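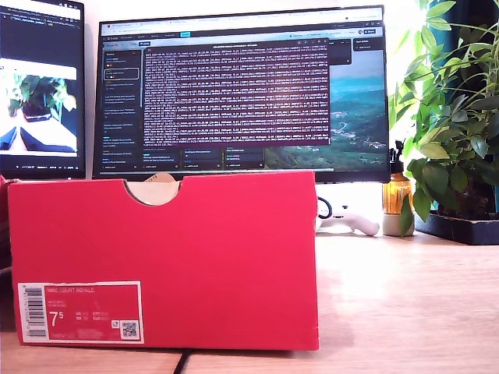 *A red shoebox, size 7.5, on a wooden desk.*

The county road between Bronis and Tijani is 84 miles long, and for most of its length it has two lanes, no lights and a shoulder you could cover with a beach towel. Danjuma Shehu has driven a plow on it for so many winters that he gives directions by the bends. "After the second bad one," he'll tell you, and you are expected to know which that is.

I rode along with him in January, starting at 4 a.m., with a thermos between us and the heater blowing on my left foot only. I had pictured something dramatic, I suppose, and what I got was a slow, patient sort of morning – thirty miles an hour at best, the blade humming, and Danjuma talking about his tomatoes.

He worries less about deep snow than about the thin, shiny stuff that comes after a thaw. People respect a foot of snow, he says, and they stay home and make soup. Give them a dusting and a blue sky and they drive as if it were June.

The county spread 3768 tons of salt last winter, when it had budgeted for 3000, and the extra money had to come out of summer patching. You can feel it in your teeth near the Josico turnoff, where the potholes have been there long enough to have regulars (my own car knows two of them very well).

We stopped at the Tisex truck stop just as it was getting light, and he ordered eggs and pie together, which I had never seen done at that hour and have since tried at home. A driver at the counter asked how it looked up north. "Wet to the bridge," Danjuma said, "and after that, take your time." Then he paid for both our breakfasts, over my objections, and we went back out to do the other lane.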